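Support > Small appliances > Skudmont dehumidifier > Setting up

Search the manuals Enter model or keyword Go

Section 2: Placing the unit and first use

Read this section before plugging in. It applies to the Skudmont with the Serkex tank, sold from September onwards. Owners of the older Hurbridge tank should follow the separate leaflet for steps 6 to 9, as the float is fitted differently.

Before you start

Stand the unit upright for 2 hours after delivery. If it has been carried on its side, leave it upright overnight. Do not switch it on during this time, even to check the display.

CAUTION: Do not use an extension lead or a timer plug. The unit must go straight into a wall socket.

Choosing a place

1. Pick a level, hard floor. Thick carpet can block the lower vents.

2. Leave a clear gap on all sides. The back grille needs the most room, and curtains should be tied away from it.

3. Keep the unit away from radiators and out of direct sun. Warm air blowing on the sensor gives a false reading and the fan may run without stopping.

4. Close the windows and outside doors of the room. Inside doors can be left open if you want to dry a hallway or landing as well, but expect it to take longer.

Note: In a kitchen or dining room, put the unit at least 2 metres from the cooker and sink. It must stay on the floor. Tables and worktops are not suitable, as the tank is heavy when full and the unit can tip when you pull it out.
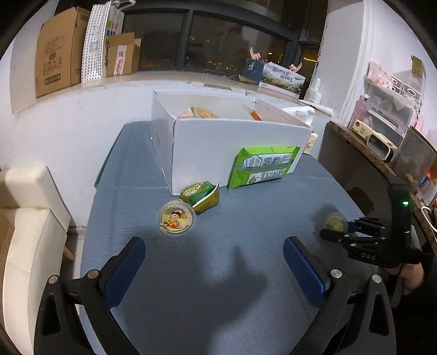

The same goes for shelves, stools and the tops of freezers. If floor space is short, the wall bracket made by Harahap can be fitted to a brick or block wall. It is not suitable for plasterboard.

Fitting the tank

5. Slide the tank out using the recessed grip. Take out all packing, including the strip of tape across the float.

6. Check that the float moves up and down freely. If it sticks, lift it out, rinse it under the tap and put it back with the flat side facing you.

7. Push the tank in until it clicks. The red tank light should stay off once the unit is plugged in.

8. If the red light comes on, take the tank out and fit it again. A tank that is slightly crooked will stop the unit from starting.

9. For continuous draining, remove the rubber plug at the back and push the hose on firmly. The hose must run downhill for its whole length — a loop or rise will send water back into the tank.

First use

10. Plug in and press the power button once. The fan starts straight away and the compressor follows after a short delay.

11. Set the humidity with the plus and minus buttons. Start at the middle setting and change it after a day or two if the room still feels damp.

12. Empty the tank when the red light shows. Do not drink the water or give it to pets.

CAUTION: Unplug the unit before moving it, and empty the tank first.

Note: Wash the filter after every 2,000 hours of running, or sooner in a dusty room. Section 6 explains how.

We use cookies to remember your model and language. Accept / Change settings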